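Stirker Help > Multiplayer > Connection

Rubber-banding on a self-hosted server, but only with more than 8 players

Posted by hexlatch in October

I run a dedicated server for Otden on a spare desktop at home. The desktop is wired to the router. With up to 8 players everything is fine. When a ninth joins, everyone outside my house starts snapping back to earlier positions every few seconds. Players on my LAN notice nothing. Ping for the remote players goes from 44 ms to well over 200 ms and stays there until somebody leaves.

CPU load on the server stays low and there is plenty of free memory. The tick rate is at the default. I have already forwarded the port, turned off the firewall for a test, and reinstalled the server. Is this a player limit in the server software or something on my side?

Replies

ordinal_pete
Had the same thing. Restarted the router and it was ok for a while. Maybe try a different region?

quillback
Region only matters for hosted servers, so it won't change anything on a home machine.

LAN players being unaffected tells you the server process is keeping up. The symptom fits a full upload link. The server sends each client a copy of the world state on every tick, and the amount per client also grows with the number of players nearby. Nine players therefore cost noticeably more than one-eighth extra. Once the link is full, packets queue in the router or modem, and the ping climbs the way you describe.

To check it:

Stop the server and run a speed test from that desktop. Write down the upload figure.
Start the server, get nine people on, and watch outgoing traffic in the system's network monitor.
If outgoing traffic flattens out near the upload figure, you have found the limit.

If that is the case, open server.cfg and look for max_send_rate. It ships unset on some builds, meaning no cap. Set it to 2000 (the unit is kilobits per second, for the whole server) and raise it in small steps until the ping starts to rise, then go back one step. Lowering the tick rate also helps, at the cost of slightly coarser movement. Also look for cloud backup or anything else uploading from the same connection.

If your router has smart queue management, turn it on and set the upload limit a little under the measured value. The Saliba routers have it under Traffic, off by default.

Ultero_mod
Moving to the Multiplayer section. Server builds before 113 ignore max_send_rate, so update before testing the above. The version is printed on the first line of the console log.
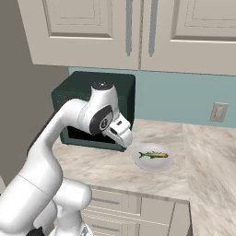

Does a change to max_send_rate take effect while the server is running?

The server reads server.cfg only at startup, so save the file and restart the server before measuring again.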